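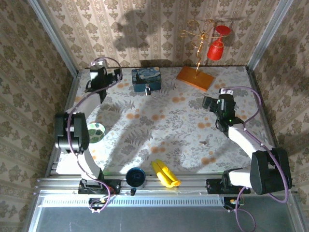 How long does listening to a country artist's catalog stay elevated after a tribute broadcast? In our data the increase lasted eight days at the median, and most of it fell within the first two.

4.2 Decay of listening after tribute broadcasts

We drew play counts from Vindix, a streaming service with a large country audience, and matched them to the tribute segments listed in the Hirnora broadcast index. The index held 1,560 segments for the study period. Segments that shared a date with a new release by the same artist were dropped, leaving 1,416 for analysis. Daily plays were divided by the artist's own average over the preceding four weeks, so that a value of one means no change.

Figure 3 plots the median ratio by day for live tributes and for prerecorded ones. The two curves start at nearly the same height. They separate on the third day, when the prerecorded curve drops faster, and they meet again near the baseline at the end of the second week. The shaded bands overlap from the sixth day on, and we draw no conclusion about the difference past that point.

The type of song performed mattered more than the format. When the tribute used a former radio single, around 57 percent of the added plays went to that one recording. When it used an album track, the added plays were spread across the catalog – including records from other decades – and the decay was slower. Duets followed the pattern of singles and were pooled with them.

Two limits apply. The Boyer correction for playlist placement assumes that editors do not react to the broadcast itself, an assumption that probably fails for the best-known artists. Satellite and over-the-air radio plays are also missing from the Vindix counts, and older listeners are therefore underrepresented. A rerun without the correction raised the first-day ratio slightly but left the order of the groups unchanged. Section 4.3 repeats the analysis for fiddle and steel guitar instrumentals.

Figure 3. Median ratio of daily plays to baseline, by tribute format. Bands show the interquartile range.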